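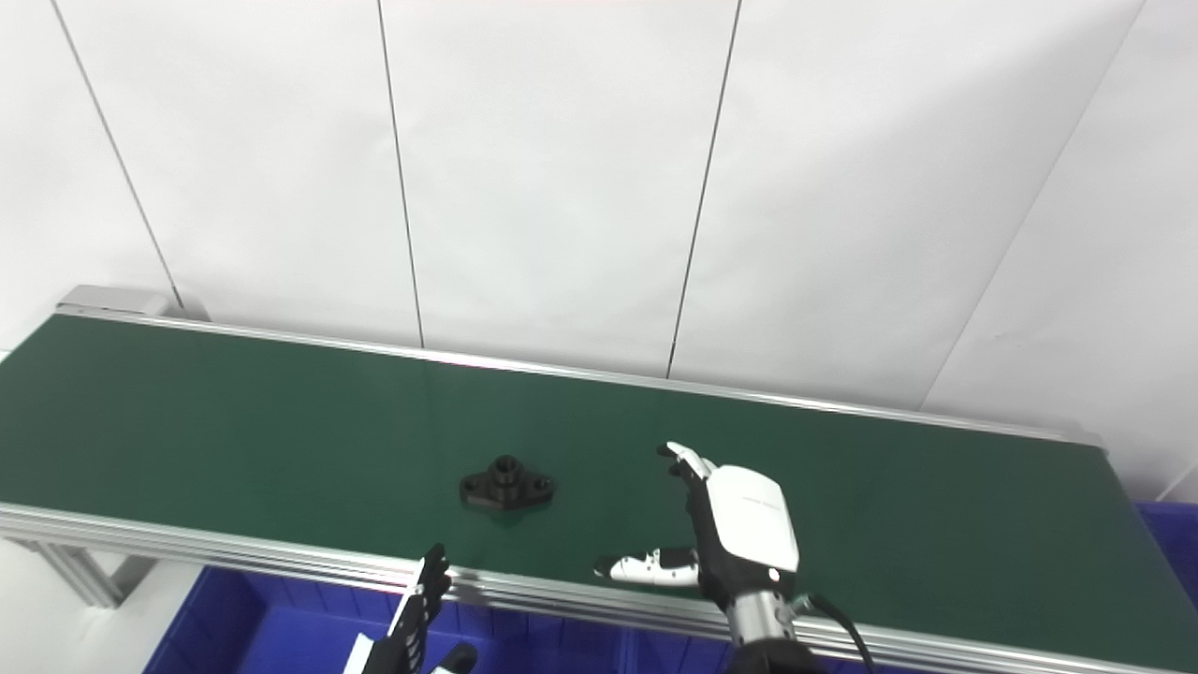

Small producers, according to Guoqing Jia, are asked to meet the same labelling standard as a national brand and are given a fraction of the time in which to do it. The remark was made in April, at a meeting convened to discuss the revised allergen requirements, and it drew agreement from most of those present.

The requirements themselves are modest in appearance. Allergens must be declared in bold type, by their plain-language names, in a separate statement close to the ingredient list. A sauce that once named a milk derivative by its technical term must now say milk. The difficulty lies in what stands behind the label. Every purchased ingredient carries a declaration of its own, and a single change of supplier can oblige a business to revise an entire range.

At Julteck, a maker of relishes and chutneys, the range runs to 40 products. The firm reviewed its recipes one at a time and found that 10 required new wording. Four of these relied on a spice blend whose supplier had altered its formulation without drawing attention to the fact. The blend was replaced, and the remaining labels were reprinted in two stages so that existing stock could be sold through.

Fametti, a bakery business of comparable size, chose a different course. It withdrew its sesame lines and now concentrates on bread and plain biscuits. Management describes the decision as a commercial one - the sesame lines had never sold strongly - although the cost of separate storage and cleaning was also considered.

Opinion remains divided on precautionary statements. The phrase "may be present" is widely used and, in the view of many consumers, too widely. Families managing a serious allergy report that it appears on so many packets that it has ceased to guide their purchases. Producers answer that the statement should follow a proper assessment of risk, and that such an assessment calls for training which is seldom available outside the capital cities.

Ivanyshyn, which advises food businesses on compliance, recommends that a written record be kept for each ingredient and checked whenever a delivery arrives with altered packaging. The practice is not onerous once established. At Vunari, a producer of fruit cordials, the record is kept by the person who receives the goods, and no carton is moved to storage until the entry has been signed.

Businesses yet to review their labels are advised to begin with compound ingredients, such as stocks, marinades and coatings, and to request current specifications from suppliers in writing.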